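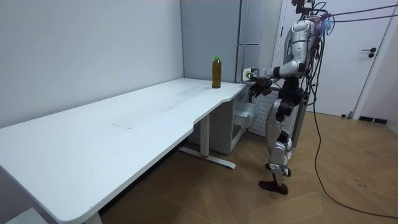

冰箱边上的长条白桌

一个人住,dry fire(空枪练习)老是过不了关,求带

发帖:Nayeli Tapia
版块:射击运动 / 新手求助
2023年1月24日 星期二

先说情况。去年12月入的坑,在Furkgate靶场办了会员,打的是俱乐部自己的手枪赛,9毫米,铁瞄具,没上红点。一个月能去两趟就不错了,剩下时间只能在家空枪练。

问题出在拔枪到第一发。计时器设的Lomell那套入门课程,7码,要求1.8秒以内打进小圆。现场最好一次2.1,平均2.5往上。在家练倒是能压到1.7,一上靶场就回去了。不知道是不是在家自己骗自己。

具体几个毛病:

一是握把。在枪套里抓的时候感觉是对的,拔出来左手一合,总觉得右手偏了一点,要重新抓一下。这一下就没了0.3秒。

二是准星。枪推出去到头了才开始找准星,找到了再扣。看别人的视频好像推到一半就看见了?我是真看不见,推到底准星还在晃。

三是扣扳机。第一发基本都偏左下,右手持枪。第二发反而好。上次一共打了6组,六组第一发全在左下,很稳定地偏……

目前的练法:每天晚上二十分钟,对着墙上贴的小靶纸,拔枪,扣,回套,再来。没什么计划,想到哪练到哪。枪套是Rillidex的外置硬壳,腰带是送的那条,有点软。

想问三件事:
1 这个偏左下到底是预压还是握把的事
2 空枪一天练多久合适,二十分钟是不是太少
3 要不要现在就换红点,有人说换了就全解决了

预算有限,子弹也贵,从入坑到现在统共打了1161发,不想再瞎烧了。先谢过。

补充:有人私信问安全的事。弹药和枪不在一个屋,练之前弹膛看两遍摸一遍,弹匣里是假弹。墙那边是外墙,砖的。这个不用担心。

Higinio Figueroa 的回复

打了好些年,不是教练,说点自己的经验,你参考着看。

先说左下。右手持枪偏左下,十个里九个是扣的时候整只手跟着攥。不用急着怪握把。你第二发好是因为第一发响完了,人松了,第一发是在等响。验证很简单,下次去靶场让朋友帮你装弹匣,里面混两三颗假弹,你自己不知道在哪。扣到假弹的时候枪口往下一扎,那就是它了,没跑。第一次做的人都挺受打击的,正常。

怎么改。慢。别计时。枪已经推出去、准星已经看好的状态下,单练扣扳机,从碰到扳机到击发,准星不许动。一晚上就练这个,练一周。枯燥,没办法。

然后是重新抓那一下。问题在枪套里,不在合手的时候。右手虎口要顶到握把最上面,顶死,中指贴住护圈下沿,这些在枪还没动之前就得做完。你可以把拔枪拆成两半:手到枪,握实,停。检查。松开,再来。只练这半截,枪不出套。我当年这半截练了差不多整个冬天。

左手也说一句,右手抓枪的同时左手应该已经贴在胸口了,不要垂着。垂着的话合手的时候就得从下面追上去,撞一下,枪就歪。你说的“偏了一点”八成也有这个原因。

准星找不到,是推的路线不对。你可能是从腰那里一条斜线往上捞的,对吧。枪捞上来枪口是朝上的,到头才压平,准星当然最后才出现。应该先提到胸口高,枪口转平,然后直着往前推,像在桌面上推一个杯子。这样推到一半余光里就有准星了,推到底正好扣完预行程。

时间长短,二十分钟够了,多了反而是在练坏动作。我自己是十分钟到十五分钟,分三段:
半截拔枪,不计时
完整拔枪,计时器放宽到2.5,每次都要看清准星扣的那一瞬间在哪
最后几次压时间,压到1.6左右,允许烂,烂几次就停

最后一段别天天做。

至于你说在家1.7上靶场2.5。在家你扣的那一下是没有后果的,没看清也扣了,自己觉得看清了。不算骗自己,就是标准松。以后在家没看清准星那次不算数,你再看看成绩,估计也就2.2。

腰带一定要换,比红点重要多了。软腰带拔枪的时候枪套跟着往上走,你每次抓的位置都不一样,练了白练。硬的双层带就行,不用买贵的。

红点先别换。你现在推枪路线没固定,换了红点会变成推到底找不着点,满世界找,比铁瞄还慢。等路线练直了再说。

对了靶纸别贴太高,跟视线平就好。很多人贴高了都不知到,练出来一个仰头的毛病。

路过打酱油 的回复

换红点。真的,换了就好了,我就是。

弹药换轻一点的弹头试试,后座小。

Sutherland靶场老李 的回复

楼上那位写得很全了,补两点不一样的。

红点那个我不完全同意。预算够的话早换晚换都是换,铁瞄练两年再换还得重新适应。不过楼主说了预算有限,那就腰带先,子弹其次,红点最后。

第二点,你打的量其实不算多,一千出头,不要着急。我们这边带新人,前13次上靶场都不给看计时器,就是打准。7码,一张纸,慢慢打,弹着点收到拳头大了再谈快。好多人一上来就盯着1.8、1.5,越盯越攥,越攥越左下。

一个省子弹的办法,每次到靶场第一个弹匣不热身,直接冷枪拔枪打一发,记下时间和位置。然后收枪,歇一下,再一发。总共6发,完了再练别的。这六发才是你的真实水平,拿本子记着,两三个月回头看比什么都清楚。我自己的本子上还有好多脱靶的,也不丢人。

还有混假弹那个一定要做,但别在拔枪的时候做,先从举枪状态开始。另外先问一下Furkgate那边规矩,有些靶场新会员是不让从枪套拔枪的,得先考一下才行。你既然已经在打俱乐部赛应该是考过了,没考的话赶紧去问。

Nayeli Tapia 的回复

谢谢各位!今晚先试了半截拔枪,发现左手还真是垂着的……之前完全没注意到。斜线往上捞也中了,手机录下来看就是一条斜线,挺难看的。

腰带已经下单。红点先放着。

假弹的事下周去靶场找人帮忙,结果回来更新。冷枪那六发也记上。

再追问一句,直着推的时候肩膀老是耸起来,是推太用力了吗?

Higinio Figueroa 的回复

耸肩一般是推太远,胳膊别锁死,肘留一点弯。头别去够枪,枪来找眼睛。先慢着推,快了必耸。录像从侧面录,正面看不出来的。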